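Roses on the Table, February

Hello again, and thank you for all the kind notes after the ribbon page! February at our shop in Altham means roses and very little else, and this year they are the artificial sort, ordered from Draser (417 stems, if you please) for the long garland going up at the Ateş tea rooms. I do love this stage, when everything is still in a muddle and you can pick out your favourites over a cup of tea. Mine is always the darkest one, and I always try to save it for the middle.
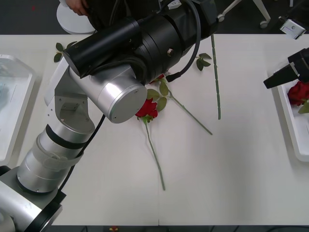

A full, dark red bloom in the tray, with a few green leaves peeping out underneath.
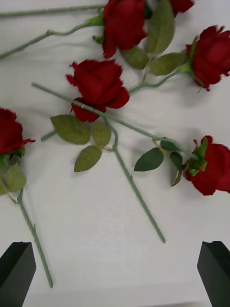 Close in among the petals, all lovely and ruffled, with the long green stems going every which way.

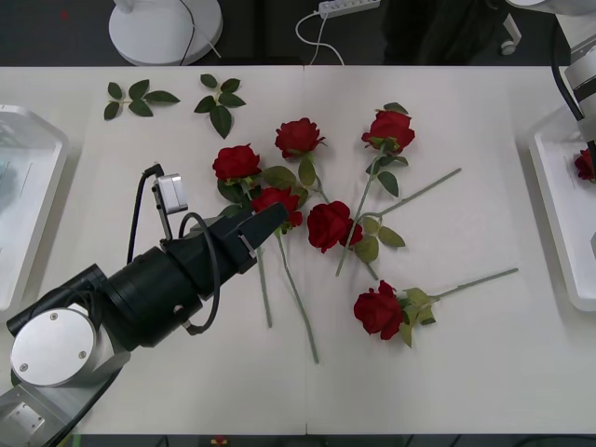 Stems crossing over one another, and two loose sprigs of leaves up near the top left edge of the table.

The garland goes up on Thursday, and we shall be at it until the tea rooms close, I should think. If you would like a small one for your own mantelpiece, they come in 2 lengths, and the Zarnum ribbon in cream is back in stock too. Do pop in and say hello!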